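Category: Company News | Automation

Kendcombe budgets for second robot cell at Plilliddale

Oct 16, 2024 – Kendcombe will buy a second robot cell for its small-parts assembly shop in Plilliddale. The purchase covers the arm, a spare set of gripper fingers and 60 hours of integration work by Stukemberg.

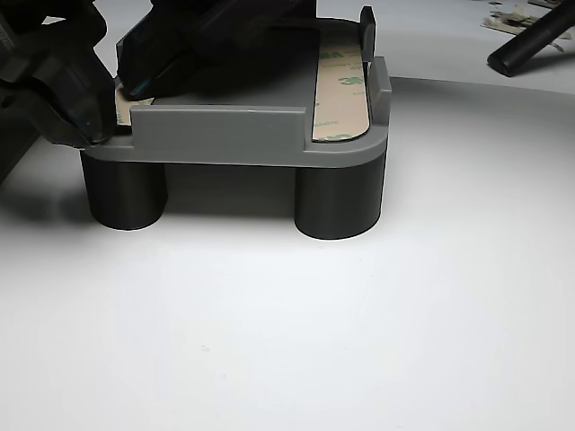
Gripper and gray bracket with 3M tape strip, Plilliddale.

Planning began in September. "We priced the arm first and the tooling second, and the tooling changed the total," said Güven Sarıgül, operations manager. Fingers and fixtures now take 30 percent of the budget.

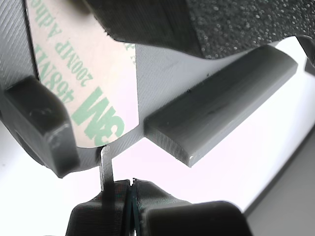
1 min read

Adhesive-backed parts are the first job planned for the new cell. Kendcombe prints its own brackets and wants finger designs that can be swapped between jobs. 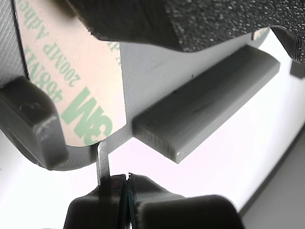 Bülent Aksoy, who manages purchasing, asked for separate quotes on spares, training and service – the three lines that ran over last time. Training will be provided by Coşkun for 20 employees.
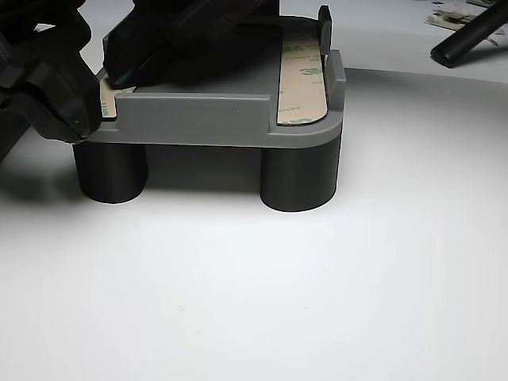 Bracket on its two black legs, with the gripper at left.

Delivery dates will be set once the order is signed. Suppliers may request the fixture specification from the Kendcombe purchasing office.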